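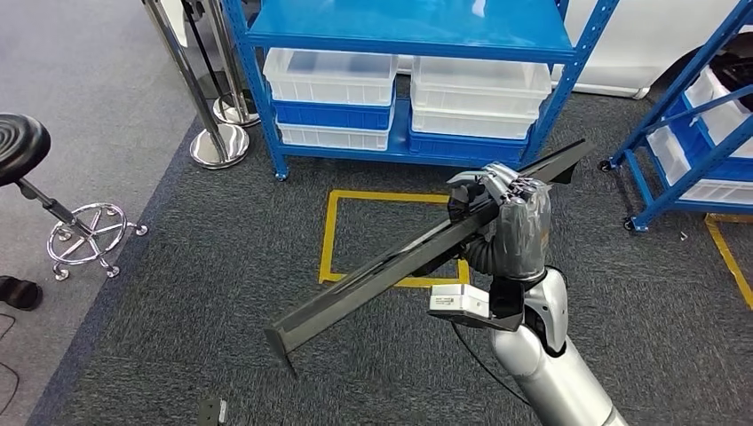
Black metal rail with the short tab at its lower end. Blue shelving behind.

Prilon Wall Track, Long Version
Reviewed by Shinji Takeda, Oct 2, 2020

The Prilon is a wall track for hanging tools in a garage or shed. I mounted two of them over a workbench in December and have used them daily. The kit includes the tracks, screws and a paper drilling template. Wall anchors are sold separately.

Installation took 11 minutes per track on bare studs. The template is accurate, but it stretches if taped too tightly, and my first set of holes was off by the width of a pencil line. Slotted holes absorbed the error. On drywall, use toggle anchors and ignore the plastic ones the store will offer.

Load capacity is adequate. Three garden shovels and a level produced no visible sag. A full bucket of hardware did, and I moved it to a shelf.

The hooks are the weak part. They slide when a tool is lifted at an angle, and the locking screw needs a hex key not supplied. The Vallex hooks I had on an older track grip better, but they do not fit this one.

Finish: even, with one scratch after months of use. Price is fair for the length. Buy spare hooks with the first order; mine shipped separately and arrived late.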